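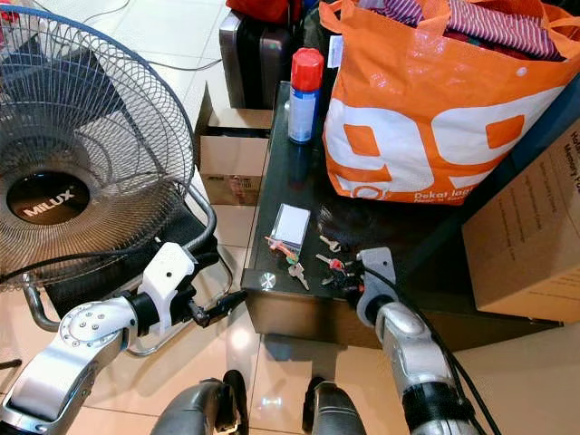
Vokel 122 Display Board

Freestanding notice and display board for temporary exhibitions, open days and meeting rooms. Supplied as a single board with feet, or as a linked set.

Stock status: available to order
Page last revised: July 2025

Specifications

Board height: 122 cm
Board width: 629 mm
Link bar length: 232 mm
Feet per board: 2
Facing: woven fabric on one side, smooth coated sheet on the other
Frame: aluminum, square corners

General notes

The board stands upright on level floors. The feet slide into the lower rail from either end and are held by a thumb screw. No tools are required. On carpet, the feet should be turned so that the longer arm points toward the side carrying the heavier load.

Either face can be used on its own. The fabric face takes pins and hook-and-loop tabs. The coated face takes tape, clips and adhesive hooks – pins will damage it and are not covered by the warranty. Small prints, keys and light signs can be hung from hooks. Framed pictures under glass should go on the wall rail system instead (see Clostness rails, listed separately).

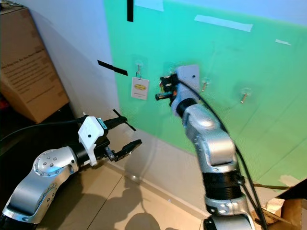

Adhesive hooks and masking tape on a green panel.

Fixing adhesive hooks

Wipe the face with a dry cloth. Mark the line with low-tack tape, press each hook pad down firmly and leave it overnight before loading. To remove a hook, warm the pad and pull it slowly down along the face. Masking tape should be taken off at the end of each event, as older tape leaves residue. Residue can be lifted with the Buzatu cleaner or with mild soap and water.

Linking boards

Boards are joined with link bars at the top and bottom rails. Straight runs need a turned board at each end. Curved or zigzag layouts stand without extra support.

Storage

Store boards upright with the faces apart. Feet and link bars are packed in the carry bag, which also has a flat pocket for labels and visitor passes. 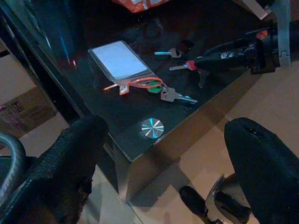 Lirance – Display and Exhibition Products

Spare feet, thumb screws and link bars can be ordered one at a time. Facings are replaced at the workshop only. Boards bought before March use the earlier thumb screw, so please state this on the order. Technical contact: Tudor Nedelcu.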